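핸드헬드 그리퍼 조가 닫힌 뒤 다시 벌어지지 않는 문제

등록: 2021년 10월 5일 화요일
분류: 하드웨어 > 그리퍼 > 고장
답변 3

질문

Skyrme 핸드헬드 그리퍼 두 개로 침구 정리 작업을 양손 수집하고 있습니다. 침대 위의 천을 집어 옮기는 작업이고, 수집 소프트웨어는 Bramance입니다.

오른손 장비에서 트리거를 놓아도 조가 끝까지 벌어지지 않습니다. 한 번 닫히면 끝이 맞붙은 상태로 남고, 손으로 벌리면 돌아옵니다. 왼손 장비는 정상입니다. 로그의 개도 값도 닫힘에서 멈춰 있으므로 센서 오류는 아닌 것으로 봅니다. 413번 에피소드부터 발생했고, 그 전 기록에는 없습니다.

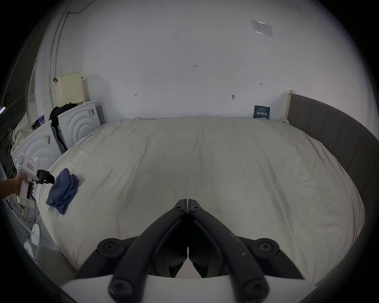

지금까지 확인한 내용

- 트리거 스프링: 좌우 교체 후에도 증상 동일
- 케이블: 커넥터 재체결, 변화 없음
- 펌웨어: 6월 이후 업데이트한 적 없음
- 볼트: 조 끝 쪽 볼트만 다시 조임

분해 전에 더 볼 곳이 있는지, 413번 이후 데이터는 버려야 하는지 궁금합니다.

답변 1 (채택됨)

스프링을 바꿔도 같다면 조 쪽 마찰입니다. 아래 순서로 확인하십시오.

1. 전원을 끄고 트리거 링크를 분리한 다음 조만 손으로 움직여 봅니다. 뻑뻑하면 링크나 트리거 문제가 아닙니다.
2. 조 하단의 체결 볼트를 반 바퀴씩 풉니다. 여기가 과하게 조여지면 조가 베이스에 눌립니다.
3. 슬라이드부에 보풀이 끼었는지 봅니다. 이불이나 옷을 다루면 600회 정도가 아니라 훨씬 일찍 끼기도 합니다. 핀셋으로 제거하고 건식 윤활제만 쓰십시오. 그리스는 보풀을 더 붙잡습니다.
4. 재조립 후 빈손 개폐를 30회 반복하고 로그에서 완전 개방 값이 매번 나오는지 확인합니다.

데이터는 전부 버릴 필요 없습니다. 놓기 구간에서 개도 값이 닫힘에 고정된 에피소드만 제외하면 됩니다. 손으로 조를 벌린 구간은 정상 동작처럼 기록되므로 영상과 대조해야 합니다.

답변 2

저도 같은 증상이었는데 Plornura 호환 조로 바꾸고 없어졌습니다. 원인은 모릅니다.

답변 3

안전 관련 보충입니다. 걸린 조를 벌릴 때 트리거에 손가락을 걸어 두지 마십시오. 갑자기 풀리면 끼입니다. 그리고 볼트는 대각선 순서로 조이는 게 맞습니다. 한쪽부터 끝까지 조이면 다시 걸립니다.

질문자 댓글

2번에서 해결됐습니다. 하단 볼트를 풀었더니 바로 벌어집니다. 보풀도 조금 나왔습니다. 제외한 에피소드는 4개입니다.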